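Applying for an outdoor sculpture trail for the first time – how do I pitch the proposal?

Posted in Making and Exhibiting > Outdoor work
Asked by Hala Matar

Hello all! I've been lurking for ages and have finally got something to ask. The Cadska sculpture trail has put out its call for next summer, with entries closing in December, and I really want to have a go. I've shown small indoor pieces in two group shows but I have never put anything outside for longer than an afternoon.

My idea is a run of tall steel reeds along the edge of the water meadow, the tallest 188 cm, with thin bands that turn when the wind gets up. I've made a cardboard one and a half-size one in steel and I'm completely in love with it. There's a small grant for emerging artists on top of the exhibition fee, and you tick a box to be considered for it.

What I'm stuck on is the form. It wants a statement, a site plan, an installation method, a budget and "evidence of structural suitability". Do they expect an engineer's report at this stage, before I even know if I'm in? And how finished does the maquette need to be? I have a lovely idea and a slightly wobbly half-size reed, and I don't want to be thrown out for the paperwork.

Any advice very welcome, especially from people who've done this trail or something like it.

Gisela Hellwig
Member, outdoor work group

Oh, do apply, it sounds gorgeous! I've done 6 of these trails now in various places and I still get a thrill out of seeing people walk right up to a piece and put their hands on it (they will, so plan for it).

Most calls I've entered don't want a signed engineer's report at the first stage. What they want is to see that you've thought about how it stays up. I normally send one side of A4 with a drawing of the footing, the weight of the piece, what it's made of, how it's fixed and what happens in a strong wind. If you get through, they'll tell you what proper sign-off they need, and you should put that cost in your budget now, because it's a nasty surprise later. But every organiser is different, so email and ask. It won't count against you. I've been on the reading side once and we liked the people who asked sensible things early.
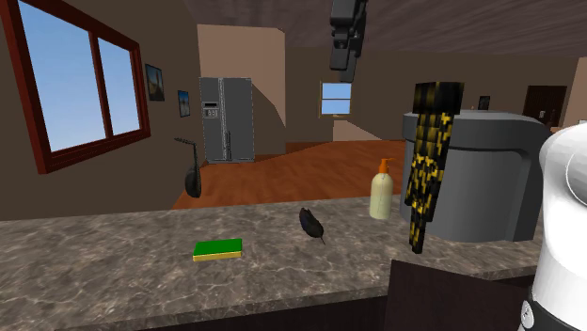
For something tall and thin in a meadow the ground matters more than the steel. Go and stand on the spot in wellies if you can! Water meadows do what the name says, and a footing that's fine in July can be sitting in soup by the end of the run. Ground screws can be marvellous for this and they come out again cleanly, but check with whoever owns the land before you write them into your method. Some won't have anything going below turf depth.

Moving parts: say how they're held on, say how someone checks them, and say there's nowhere for a child's fingers to get pinched. Round the edges off. I'd also put in a line about how often you'll visit during the show. I wrote "every fortnight" on my first one without thinking about the petrol, so do be kinder to yourself.

On the maquette, it doesn't need to be finished. Photograph the half-size reed outdoors with a person standing by it, and do a simple sketch of the whole row in place. Selectors look at piles of these and they need to get the size of it in a second or two.

The statement is where people go wrong, I think. Write it as you wrote your post. "Bands that turn when the wind gets up" is much better than anything with "interrogates" in it. 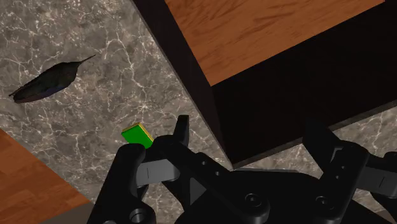
Answered by Pascal Chevalier | Posts: 56 | Metalwork, kinetic pieces

Agree with nearly all of Gisela's answer, and I'm jealous of the site! A few things from the metal side.

Make one reed at full size before you send the form, even a rough one in whatever steel you've got. Going up from half size changes everything with thin work. It'll whip about in a way the small one doesn't, and you may find you want a thicker tube at the bottom and a thinner one sleeved into the top. I did a set of tall grasses called Mukemness and the first full-size stem swayed so much it made me feel seasick. Two changes of tube later it was beautiful, and I was able to say in the application that I'd tested it, which I'm sure helped.

Bearings: keep them simple. Nylon bushes on a stainless pin, loose enough that grit falls through. Sealed bearings sound like the better choice, but the ones I used stiffened up in the rain and then the piece just stood there sulking. Bring spares to the install and a few more than you think.

Finish: if you want it to rust, tell them so in the statement, otherwise somebody may think you forgot. If you don't, get a quote for galvanising now and ask about the longest piece they can dip and where the vent holes have to go. You need to know about those holes before you weld.

Budget: van, fuel, fixings, sign-off, insurance, and your own days! Please put your own days in. If the total comes out bigger than the fee, make fewer reeds. A short row done well would look terrific by water.

Good luck, and post pictures of the full-size one, I'd love to see it turning.

Leandro Painemal

tick the grant box, why wouldn't you. also read the bit about who takes it down at the end and when. had to move mine in one morning once with a borrowed trailer

Hala Matar
Original poster

Thank you so much, all of you! I've emailed the trail office with a list and I'm off to buy tube for a full-size one. Pascal, I hadn't thought about vent holes at all, so that has saved me a lot of swearing. Gisela, there was one "interrogates" in my draft. It's gone now.

Leandro, the takedown is two days and I've already asked my brother to keep them free. Will report back when I hear.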